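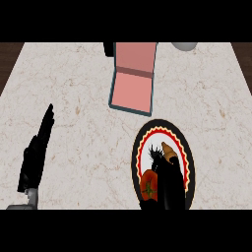 Pink box, lid open, on a marble countertop (render).

Thread on hot-smoking vendace at home. Written mostly so I stop answering the same six questions by message. Small fish, short smoke, very little margin for error.

Vendace is a freshwater whitefish relative, silver, thin skin, soft bones. The ones I buy run 12 to 15 cm. At that size you gut them through the gill opening and leave the head on. The head holds the body straight on the rack.

Scaling: optional. The scales are loose and most come off in the rinse. I use cold water and a thumb. A knife tears the belly wall, and a torn belly dries to leather in the smoker.

Brine. 100 grams of plain salt per liter of cold water, no sugar. Enough to cover. Small fish take up salt fast, so 40 minutes and out. An hour is already too salty for eating as is, though usable in a spread.

I tested dry salting in January against Athina Galanis's method (she packs them in coarse salt for 15 minutes, then rinses). Flavor was equal. Salt level varied a lot from fish to fish. I went back to brine.

Drying is the step people skip. Rack the fish belly down, not touching, in the fridge, uncovered, until the skin feels tacky. Three hours in mine. A small fan in a cold room does it in half that.

Wet skin picks up soot and goes bitter. It also sticks to the rack, and then you lose the skin on one side. Oil on the rack helps a little. Dry skin helps more.

Wood: alder, chips, a small handful. Bark off. I have tried apple and it is fine. Oak is too strong at this size. Conifers, no – resin.

Smoker is the Rilier stovetop box, the older one with the sliding lid. The drip tray has to be lined with foil or the fat burns onto it and the next batch tastes of the last one. The lid leaks at one corner. I close the gap with a strip of wet cloth.

Heat. Chips smoking first, then fish in. I aim for 195 F inside the box for the first half and let it climb after that. Total time is around 35 minutes. Thicker fish at the back, where mine runs hotter. Yours may differ, so run a test batch.

Check with a probe in the thickest part behind the head. I pull at 145 F or above. At that point the back fin comes away with a light tug and the flesh lifts off the spine in one piece. If it smears, put the lid back on.

Color is a poor guide. A pale gold fish can be cooked through and a brown one can be raw at the bone if the chips flared early.

Rest them on the open rack for ten minutes. The skin tightens and the fish firm up enough to move. Moved straight from the box, they break behind the gills.

Storage: fridge, paper underneath, loosely covered. I keep them three days and no longer. They are lightly salted and hot-smoked. Do not treat them like a cured product, and do not leave them out on the counter overnight.

Freezing works but costs texture. The flesh goes crumbly on thawing. Fine for the spread, poor for the plate.

Spread, from Isla Lennox, with my proportions: 6 fish, boned, mashed with a fork. Two spoons of sour cream, one of grated horseradish, chives, black pepper. No added salt until you have tasted it. Rye bread.

On bones: in fish under 13 cm I eat them. Above that, open the fish from the back, lift the spine from the tail end, and most of the ribs come with it.

Substitutes, as asked: smelt works on the same timings with a shorter brine, 25 minutes. Small herring is fattier – add five minutes and empty the tray between batches. Perch of the same length has thick scales and dries out. I would fry it.

Next thread is on frying, flour versus rye meal. The rye meal results are not all in yet.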